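Jornada de puertas abiertas en Nanik: una mañana entre robots que quieren ordenar la casa

Salí de Nanik con las manos manchadas de tinta, media libreta llena y unas ganas enormes de volver. Llevaba meses leyendo sobre máquinas que doblan toallas y recogen la cocina, y en octubre por fin pude ver de cerca cómo se trabaja en eso, sin música de fondo ni vídeos acelerados.

El taller está en una nave del polígono, detrás de un almacén de azulejos, y cuesta encontrarlo (yo di dos vueltas enteras a la manzana). Abrieron a las diez. Nos habíamos apuntado 92 personas y nos repartieron en grupos pequeños, cada uno con su guía. A mí me tocó Rocío Arboleda, que lleva allí desde el principio y que contesta a todo, también a lo que no le conviene.

La primera parada fue la zona de toallas. ¡Qué maravilla y qué desesperación a la vez! El robot levanta una toalla por una esquina, la deja colgar, busca la otra esquina, la pierde, vuelve a empezar. Cuando por fin la tiene bien cogida la dobla con una delicadeza que ya quisiera yo. Tardó 4 minutos con la primera. Wálter Guzmán, que se encarga de la programación, nos contó que con toallas del mismo tamaño les va bastante bien y que una camiseta del revés todavía les estropea la tarde. Una señora del grupo le preguntó por las sábanas bajeras y él se echó a reír. Yo tampoco sé doblarlas, así que me pareció una respuesta completa.

Después pasamos a la mesa de la vajilla. Platos de plástico, vasos y un escurridor. El brazo colocaba los platos en las ranuras casi sin dudar, y con los vasos iba mucho más despacio. Le pregunté a Rocío si lo pondría en su cocina mañana mismo. Dijo que para vaciar el escurridor sí, con ella delante, y que las copas de su madre no se las dejaba ni loca.

Lo que más me enganchó fue la parte de tienda. Han montado un lineal con la ayuda de Fladwood, una cadena pequeña de ferreterías que les presta producto y les cuenta qué tareas se comen las horas de su gente. Jhosep Cáceres trabajó siete años de reponedor antes de entrar en Nanik y se nota en cómo mira las cosas. Según él, poner cajas en un estante es lo fácil. Lo pesado es girar la que está al revés, retirar la que tiene la esquina aplastada, adelantar las del fondo y atender entretanto al cliente que pregunta por los tacos del ocho. De todo eso, el robot hace ya lo primero y parte de lo tercero. En la prueba que nos enseñaron tenía que pasar 57 cajas de tornillos de un carro al estante. Las pasó todas, dos de ellas con la etiqueta hacia la pared, y el grupo aplaudió igual. Yo la que más.

A media mañana hubo café y unas empanadas buenísimas que traían Wilson y Yolanda Huanca, padre e hija, que tienen una lavandería en el barrio y habían venido a mirar con interés profesional. Yolanda ya había hecho cuentas. Su local saca 269 prendas en un día flojo, y con el ritmo que habíamos visto en las toallas necesitaría dejar el robot encendido toda la noche. No le parecía mal plan, la verdad, siempre que pudiera irse a dormir. Wilson quería saber si la máquina distingue lo limpio de lo sucio. Wálter le dijo que todavía no, que una mancha clara sobre tela clara se le escapa, y estuvieron un buen rato hablando de cuellos de camisa.

La última parte fue una charla corta sobre Naylor, el programa con el que practican las tareas, y sobre Plerkberg, el proyecto que empieza en primavera y que llevará las pruebas a pisos habitados. Ahí está para mí lo interesante. En el taller las mesas tienen siempre la misma altura y la luz no cambia. En mi casa hay una mochila en el suelo, un gato, tres cargadores y una silla que sirve de armario. Jhosep cree que recoger una mesa llegará pronto y que recoger una habitación entera va para largo, y después de verlo trabajar le creo las dos cosas.

¿Pueden ya hacer las tareas de casa? Algunas, a ratos, despacio y con alguien cerca. Pero yo había ido esperando mucho menos, y ver una toalla bien doblada sobre la mesa después de tres intentos me dejó más contenta que cualquier vídeo perfecto.

Para quien quiera ir: la próxima jornada será en primavera, la entrada es gratuita y hay que apuntarse antes. Llevad calzado cómodo, que se pasa toda la visita de pie, y comed algo antes si sois muchos en el grupo, porque las empanadas vuelan.

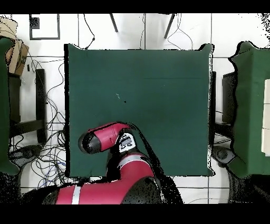

Me quedó pendiente preguntar por los calcetines. Yolanda apuntó su correo en mi libreta y hemos quedado en volver juntas cuando empiece Plerkberg, ella con una bolsa de ropa de verdad y yo con la bajera más rebelde que tengo en casa.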